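Replacing the kitchen faucet

Posted July 2018

The kitchen faucet finally went. It had been dripping since October, and I had been putting a bowl under it and emptying the bowl on the houseplants, so I can't say the water was wasted. Then the handle came off in my hand while I was rinsing rice, and that settled it.

The old one was a Melance, put in by whoever redid the kitchen in 2000. I know the year because they wrote it in pencil inside the sink cabinet, next to a phone number that no longer works. I looked for a new cartridge first. Balaskas, the plumbing supply place on Jidley Road, had a drawer full of them and none that fit. The man at the counter turned mine over a few times and said I could order one from out of state or buy a whole faucet for not much more.

I bought the faucet. It is plain, with one handle and no sprayer. We had a sprayer on the old one and used it mainly to soak the windowsill by accident.

Getting the old one out took over 2 hours, and most of that was one nut. It sits up behind the basin where you can't see it and can barely get a hand to it. I tried a regular wrench, then pliers, then lying on my other side. In the end I went back to Balaskas and bought a basin wrench, the long kind with a jaw that flips over at the top. I should have had one years ago. The nut came off in 7 turns.

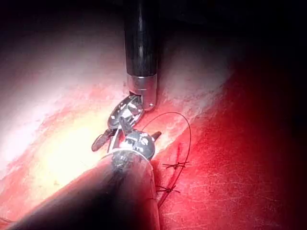 Shiny metal and tight angles.

The new faucet went in much faster. I cleaned the old putty off the sink with a plastic scraper, set the gasket, and tightened everything by hand before using the wrench. I replaced both supply lines too – the old ones were stiff and one had a green crust at the end.

One of the new connections leaked a little when I turned the water back on. I gave it another quarter turn, wiped it down and left a paper towel under it overnight. The towel was dry in the morning.

Next is the bathroom sink, which drains slowly and has a stopper that won't stay up. I already have the basin wrench, so I may change that faucet while I'm under there.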